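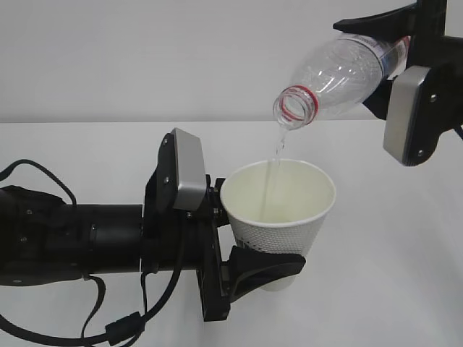
Can the Alva paper cup be used for hot drinks as well as cold water?

It's made for cold and room-temperature drinks only. For coffee, tea or soup, please order the Buneck, our double-wall cup, which has its own page and its own lids.

Alva White Paper Cup, cold drink, sold by the box or the carton

We've carried the Alva at Granevbridge for a good many years now, and it's still the cup we reach for ourselves when there's a pitcher or a few bottles of water to share out. It's a plain white cup with a slight taper toward the base, so a stack pulls apart easily (most of the time, anyway — in very dry weather they do like to cling, and a little twist does the trick). The rim is rolled, the inside is lined, and the base sits in far enough that you can set it down on a flat table without thinking about it.

People buy it for waiting rooms, school field days, church suppers, break rooms and blood drives, and one lovely customer uses it every spring to start her tomatoes. We don't recommend it for that exactly, but she sends us tomatoes, so we've stopped arguing.

Sizes and packing

Box: 300 cups
Carton: 800 cups
Color: white
Lids: none made for this cup

Both come in plastic sleeves inside plain cardboard. Once a sleeve is open, fold the end over and keep it somewhere clean, away from the sink and away from anything with a strong smell. Paper picks up odors faster than you'd think, and we have heard from more than one office that stored its cups next to the coffee beans.

Setting up a water table

If you're pouring for a crowd from bottles, hold the cup upright and tip the bottle gently so the water comes down in a thin stream. Stop a finger's width from the rim. A full-to-the-brim paper cup is a hard thing to pick up politely, and children squeeze. We like to put the table out bare, with no cloth, and wipe it down between rounds — a light, smooth top shows you every drip and smudge, and you can catch them before somebody sets their program down in one.

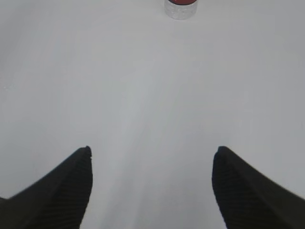 Leave yourself more open table than you think you'll need, too. Guests put half-finished cups back down wherever there's a gap, and it's much nicer if that gap isn't in the middle of the fresh ones. A small tray for the empties at the far end helps, and our Clarau tray is the right depth for it if you don't have one already.

Ordering and delivery

We deliver by van within 22 miles of the store and ship everywhere else. We keep up to 3,000 of these on the shelf, so anything bigger than that is best ordered ahead, especially in June, when all the graduations seem to land at once. Unopened cartons can come back for a full refund. Opened sleeves can't, I'm afraid, for the usual food-safety reasons.

Need just a sleeve or two to try? Ask at the counter.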